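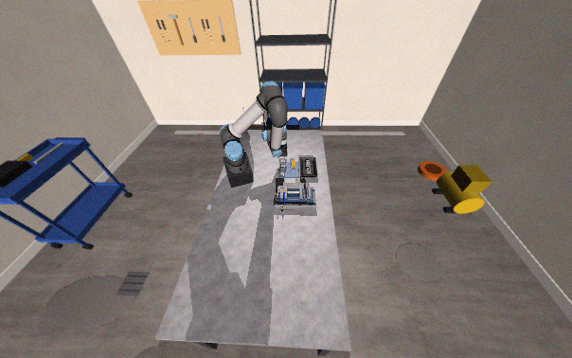 关于我们

大家好呀,欢迎来到Ganalbridge!我们是一个专门帮人试夹爪、试机械臂、试相机和控制器的小团队,加上我一共9个人,挤在Quan园区的二楼。门牌不太好找,上楼以后闻着咖啡味儿走就对了。

我叫Mỹ Sầm,团队是我拉起来的,这一页也是我写的,所以语气可能随便了点,见谅!

我以前在一家做小型装配线的厂里管设备。那会儿选夹爪基本靠翻样本:行程够不够,夹持力够不够,法兰孔对不对得上,差不多就下单。结果货到了装上去,手指一合,碰到旁边的定位块(是的,样本上可不会画你的定位块)。退货要扯皮,重做手指要等,产线那边天天来问。这种事碰多了,我就想,能不能有个地方,买之前先把东西凑到一起试一遍?

后来就有了Ganalbridge。

我们平时都干些啥

客户把工件图纸或者实物寄过来,我们先在仿真里把工位搭好,机械臂、台面、夹具、料盘、货架都摆上,再一个一个换夹爪去试。平行两指的先上,不行再换别的,手指长短也会多改几版。到现在为止,我们一共比过59款夹爪,测试记录都存着,哪款在什么姿态下容易碰到料盘的边,翻一翻就能找到。

仿真里能看出来的问题,比很多人想的要多!够不够得着,手腕会不会拧到极限,手指下去的时候会不会蹭到旁边的小零件,这些都可以先看。看不出来的也有,比如摩擦,比如薄壁件夹多紧会变形,那就老老实实上实物台。我们有2个实物台,一个常年留给夹爪对比,另一个轮着试相机和控制器,排期有时候要等一等,着急的话请早点打招呼。 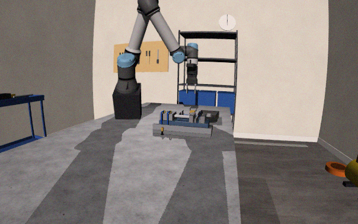

仿真工位:六轴臂末端装着平行两指夹爪,悬在台面上方,下面是装配夹具。

说到相机,我们吵得最多的也是它。装在手腕上看得近,可是夹爪一伸过去就容易挡住视线;固定在高处视野大,小件又嫌不够清楚。我个人偏向两个都试,组里有同事坚决反对,说线缆绕来绕去看着就头疼……这个争论到今天也没个结果,客户来了可以一起加入。

控制器这边我们自己写了一个小工具,叫Gesance,用来把同一套抓取动作搬到不同的控制器上跑,省得每换一家就从头示教。名字是大家投票投出来的,别问我什么意思,我投的是另一个。它现在还比较毛糙,界面也丑,但是好用,我们每天都在用。

跟谁一起做

Zekular是我们最早的合作伙伴,他们做夹具设计,我们做抓取测试,两边的办公室就隔一条走廊。他们改了定位销,喊一嗓子我们就能更新模型,这种速度真的很爽!有几个项目是两家一起接的,报价会分开写,您看着也清楚。

怎么收费,怎么开始

最常见的是单工位对比:您给工件和节拍要求,我们挑几款夹爪来试,20个工作日内交报告。报告里有每一款的动作录像、碰撞记录、改手指的建议,还有我们自己会选哪一款。我们不卖夹爪,也不拿厂家的返点,所以说话可以直一点。要是试完发现您现在用的那款就挺好,我们也会照写,这种情况还真不少。

来之前请准备好工件的三维模型(STEP格式就行),没有模型的话寄两三个实物过来,我们自己测。料盘和夹具的尺寸也请一起给,漏了这个,后面多半要返工。

想过来看看的朋友,一般下午两点以后比较方便,上午大家都在跑测试,没空倒茶。学校的老师带学生来也欢迎,提前发个邮件说一声人数就好。每年一月我们会整理一遍测试台,那个月不接待参观,但是邮件照回。

联系方式在页面最下面,写中文、越南语都可以,一般是我本人回。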